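Finally getting round to the orange armchair. It came with the flat on Markorstead Road and I've been putting off dealing with it since August.

Arwel Bevan offered me 16 quid for it last year and I said no. I still think that was the right call, it's the most comfortable seat in the place.

The trouble is the back cushion. It's loose, it's huge, and it slides over to the wall side. Then things go down behind it, or get left on the seat.

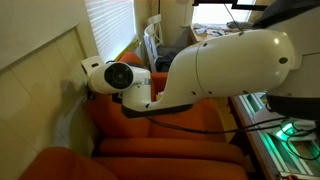
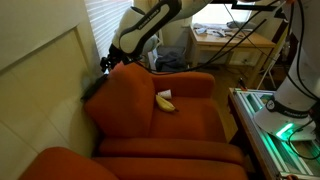

The banana and the paper cup are on the seat in the second one and the next.

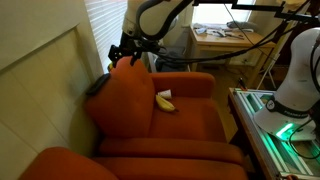 The plan is to clear the seat first, then get the cushion out and hoover right into the back. I've got 24 minutes before I need to leave.

Last time I did this I found 7 pens and a Plelimau bus ticket.

Someone asked about the fabric. No idea what it's called. It's a burnt orange and it creases a bit, but it has lasted well.

I priced up new covers at Drirness and they wanted 900 for the chair and cushion together. I'll carry on with the upholstery brush.

If anyone knows a way to stop a loose back cushion from sliding, let me know. I've tried a folded towel underneath and it made no difference. Velcro is next.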